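Clerkden Boards > Home & Closet > Laundry talk

newsprint shirt - hang or fold??

plendau_kt
ok quick one. got a shirt, newspaper lettering all over, every size, running every direction. white/light gray under the black. red section at the edge w little white stripes. slippery thing, slides off the hanger by noon. fold it instead? shelf space is bad, 2 drawers total and one is socks

mopbucket70
hang. always hang prints. folding puts a crease right thru the letters and it cracks

Lama Farah
Disagree w/ mopbucket. Cracking is from a hot dryer, had 3 printed tees folded for years, fine. Pics?

plendau_kt
blue hanger, and the little wooden rack is in the second one

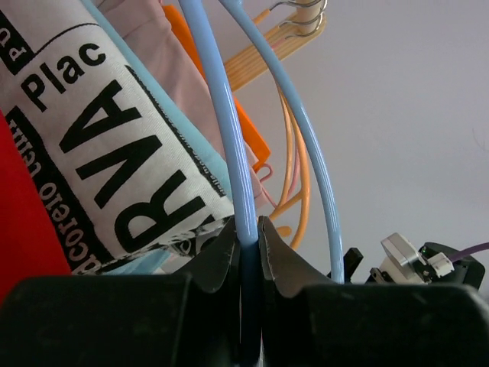
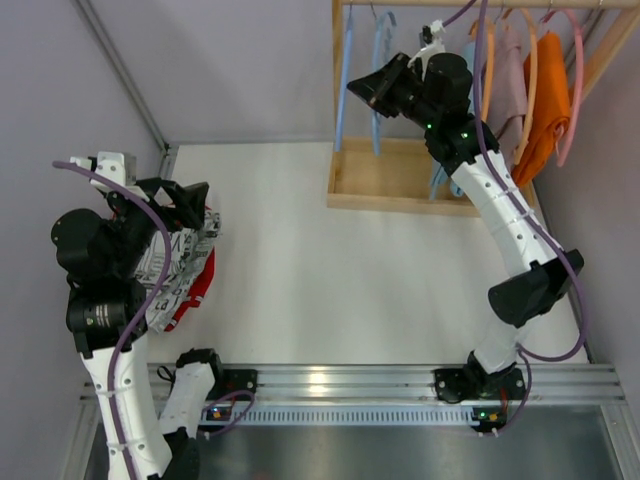

Thread length: 2 min read

lavska_home
love that print lol. so much type. "RVA" is huge

mopbucket70
theres your problem, shiny tube hanger. no grip. get the velvet ones or wrap rubber bands on the ends

plendau_kt
rubber bands leave marks tho? did that w a sweater last November, two brown lines on the shoulders, never came out

mopbucket70
not if you swap them out. mine are like 7 months old no marks

Lama Farah
7 months on a rubber band is exactly how you get marks. Use pipe cleaners, twist one on each end, done. Or just don't leave it all crumpled up like in the second pic, shake it out and roll it. Rolled takes no room in a drawer.

lavska_home
rolling = wrinkles. sorry. not ironing that

Lama Farah
Rolling loose = wrinkles. Roll it tight, sleeves in first.

giap_fan
is that rack wobbly? had a small wood one from Giáp, leaned as soon as I put coats on it. around 70 bucks too, still mad

plendau_kt
mine's ok so far, only light stuff on it. no coats

mopbucket70
also button the top button if it has one. stays on way better. and hanger in from the bottom not thru the neck, you stretch the neck out otherwise

lavska_home
wait people put it in thru the neck??

giap_fan
everyone does lol

mopbucket70
everyone is wrong then

plendau_kt
ok going w pipe cleaners on the ends, have a bag from some craft thing. if it slides again it gets rolled. will keep the sock drawer as is, not moving teh socks

Lama Farah
Move the socks.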